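3.2 Cleaning tools that share a tray

The most exciting part of the study for us was how much people had to say about the humble cleaning tray. We asked 18 participants to talk us through the things they reach for when they scrub, wipe and dust, and we had expected short answers. What we got were long, lively accounts of favorite brushes, sponges kept well past their prime and strong views on what belongs next to what. Degefa's earlier interviews in Grirkgate had hinted at this, but the detail still surprised us.
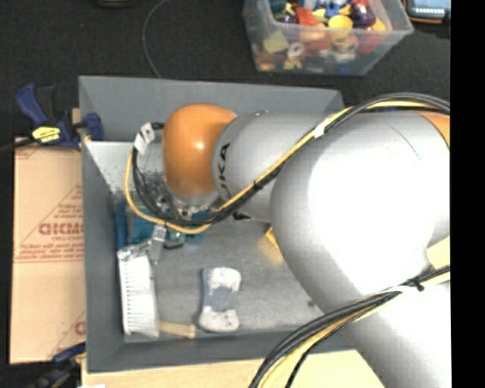
Mixed storage, in which tools of different shapes and materials lie together in one shallow container, was by far the most talked-about arrangement. Participants liked it because everything can be seen at a glance, and they were wonderfully precise about its drawbacks. Bristles came up again and again. A brush laid with its bristles facing upward, as in the tray in Figure 4, was called "the right way" by several people, who felt that resting it on the bristles bends them out of shape. Others cared far more about the handle and wanted it within easy reach.

Figure 4. Brush and sponge-like object kept together in a shallow gray tray, with smaller items behind the brush.

Sponges drew an even warmer response. Worn patches were rarely given as grounds for throwing one out – many people simply moved the sponge down a grade, from dishes to sinks and then to floors. Malcolm Heywood, who coded the transcripts, named this pattern "stepping down," and we find it a lovely example of household knowledge that seldom gets written down. We return to it in Section 4, where we compare the two groups.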